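Waiting for the spoon

Tiziana Sanna has a rule for school robotics events, which is that she won't clap until something has been picked up and put down again without a hand reaching in to help. She has been to plenty where she never clapped. So when she agreed to supervise the two-arm project at Gramside, the sixth-form college where she has taught design and technology for most of her working life, her colleagues thought it was either very generous or a way of getting close enough to shut it down.

"Bit of both," she says. "I'd sat through a presentation with the word 'future' in it on every slide. I thought, right, let's see it lay a table."

Laying a table is what the project is for. The students have a machine with two arms and a gripper on each, and by the end of the course it's supposed to take ordinary things off one surface and set them out on another: bowl, mug, fork, spoon. It doesn't have to cook or carry anything hot. The regional contest they're entering, the Kotar, gives each team 6 minutes and marks them on what is standing in the right place when the time is up.

I went in expecting to be sold something. I've written up a few of these schemes over the years and they tend to come with a brochure. Gramside has a leaflet too, and it says the students are "solving the challenges of tomorrow's home". I read that line out to Sanna and she put her head in her hands.

"I didn't write it. I asked for it to be changed. Anyone who's watched this thing try to get hold of a teaspoon would be embarrassed to print that."

The other half of the teaching is done by Sandro Fontana, who came to the college from a packaging firm called Caputo, where he looked after the machines that put lids on tubs. He is the more hopeful of the two, though not by as much as I'd been told. He dislikes the word "robot" and uses "the arms" instead. At Caputo, he says, the arms did one thing to one kind of tub, and if the tub was a finger's width out of line everything stopped and a light came on.

"That's what worked. That was reliable because we'd taken all the difficulty out before it started. Then people see a video of an arm folding a shirt and they think the hard part's been done. I wanted the students to find out where the hard part is."

I asked him where it is.

"Forks," he said. "Anything flat on a table. A mug is a gift, it stands up and it's got a handle. A fork is lying there with nothing underneath it to get hold of. You come down too high and you close on air. You come down too low and you're pushing on the table, and the table pushes back."

The students drive the arms by hand first, using a pair of controls, and every run is recorded. The recordings are then used to train a program which has a go on its own. That second part is the bit that gets called artificial intelligence in the leaflet. Sanna would rather it were called copying.

"And I don't mean that rudely. Copying is how I learned to cut a dovetail. But when I copied my teacher I didn't need to see it done 920 times."

That is the number of recorded runs the group made before the first week in which the program managed anything they would call a success. I had the figure from the project log, which the students keep in a shared document and which is far more honest than the leaflet. One entry reads, in full, "Went for spoon. Got tablecloth. Removed tablecloth from project." Another says that the left arm had been "confident but wrong all afternoon". 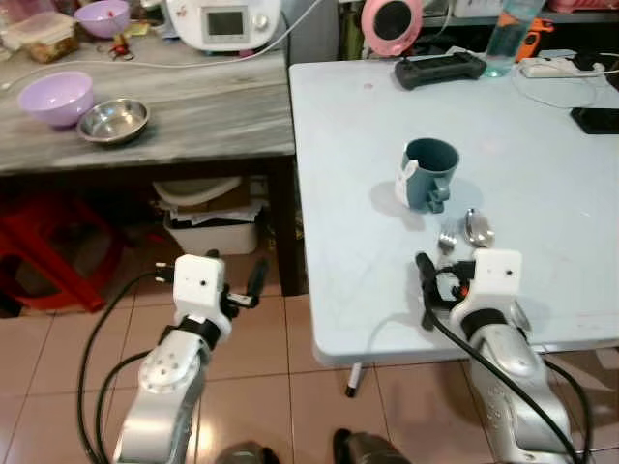

The log is also where I found the argument about clutter, which took up a good part of the term. One side of the group wanted a clear surface with only the things to be laid. It would be quicker to train and the scores would look better. The other side said nobody's kitchen looks like that, and that a machine which can only find a fork when there's nothing else on the table hasn't really found it at all.

Fontana was with the first lot. Sanna, to nobody's surprise, was with the second.

"I said to them, go home tonight and look at your table. Phone on it, somebody's bottle, post, a charger. If you have to tidy up before the robot can tidy up, I'd like to know what I've bought."

The second lot won, by a vote, and the scores dropped straight away. On a bare surface the trained program had been placing 70 per cent of its items correctly, on the students' own count. Once other objects were left lying around, it got a good deal worse, and the group stopped writing the percentage at the top of the page. I asked whether that was an accident. One of the students went a bit pink and said they'd been meaning to put it back.

It's a small thing, but I think it matters, and Sanna does as well. She made them restore the figure, bad weeks included, and go back and fill in the ones they'd skipped. Her view is that if young people learn at seventeen to leave out the weeks that look poor, they'll do it at thirty with somebody's money.

Money comes up a lot with her. The arms were bought second-hand through a dealer called Grornov, and the bill, with cables and spare grippers, came to £3,274. The college paid for it from the equipment budget that also covers the lathe, the pillar drill and the vacuum former.

"The lathe is older than I am," Sanna says. "It will be making chair legs when those arms are in a skip. I'm not saying we shouldn't have bought them. I'm saying I'd like somebody to ask the question the same way they ask me when I want timber."

Fontana's answer is that the arms get used. He has students staying late who never stayed late for anything, including two who had more or less stopped coming in. He doesn't claim the machine did that by itself. "They like each other, they like having a room to be in. It could've been a band. But it happened to be this, so I'm not going to argue with it."

I put it to him that this is what people always say when a project isn't working: never mind the result, look how keen they are.

He took longer over that than I expected. "Yes. I've said it to cover things up before now, so I know what it sounds like. What I'd say is, ask them something. Don't ask them if it's exciting. Ask them why it misses."

So I did. I sat with the group while they were resetting between runs and asked why the right arm was worse with cutlery than the left. I got three different answers and then a row. One thought it was the angle of the gripper. One thought the cable was dragging on the arm when it turned and pulling it a little off. The third said both were guesses and they should swap the arms' jobs over and see whether the trouble moved with the arm or stayed with the cutlery. The other two went quiet, and then they started working out how to do it.

I'll admit I was impressed, and I'd told myself beforehand I wouldn't be. It was a proper piece of thinking and it owed nothing to the leaflet. Whether it needed £3,274 of second-hand arms to bring it out is another matter. You could teach the same thing with a bicycle and a slipping chain. Sanna said as much when I told her, and then said that she had in fact tried it with bicycles, and five people had signed up.

There are parts of all this I still don't care for. The contest rules let teams submit an edited video as part of their mark, which seems to me an invitation to cheat. Speeding up the footage is allowed so long as a notice appears on screen, and the notice can be tiny. Gramside's students have decided to send theirs in at normal speed. It is very dull. There is a long stretch where a gripper hangs over a spoon and appears to be thinking about its life choices, although as Fontana is quick to say, it isn't thinking about anything.

I also don't believe a machine like this will be laying tables in anyone's house for a good while, and I didn't meet a person on the project who does. The students were the bluntest about it. One told me she'd never have it near her nan. Another wants to go into prosthetics and sees the whole exercise as practice at understanding hands — "mostly how good ours are", as she put it. A third is hoping for an apprenticeship with his uncle, fitting bathrooms, and is here for the soldering.

The leaflet would have had them all down as future engineers. When I mentioned that, the bathroom fitter asked whether he was allowed to sue.

Sanna intends to run the course again, on conditions. She wants the log made public from the first week. She wants every student to do a term on hand tools before they touch the arms. And she wants the line about tomorrow's home taken out, which has been promised to her twice. Fontana has agreed to the first and the third and is still bargaining over the second. He thinks half a term is enough. She thinks he has never seen them hold a chisel.

I asked her at the end of my visit whether she'd clapped yet.

"Once. It was a bowl. Picked it up, put it down, nobody helped, and it was the right way up." She was rinsing out her coffee cup at the time, and put it on the rack. "I clapped the way you'd clap a toddler, mind. And then it went back for the fork and I sat down again."

The Kotar entries close on 24 September 2025. Gramside's video has been sent.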